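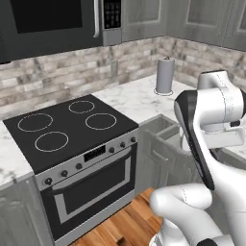 The range corner in the simulated kitchen, arm at right.

Second batch of demonstrations for the knob task is in. We recorded 385 episodes in the Zamora kitchen and kept 81 after filtering. Most of the rejects came from two causes: the operator paused too long before contact, or the wrist clipped the counter edge on approach.

The range has six knobs on a slanted strip, three on each side of the display. Delia Buzatu drew the target knob at random per episode, but the filter hit the far left one hardest, so the kept set is lopsided. I'll reweight for now and collect more of that knob next week.

Still open: whether to vary the backsplash texture. The October policy ignored it. I want a run with it fixed first.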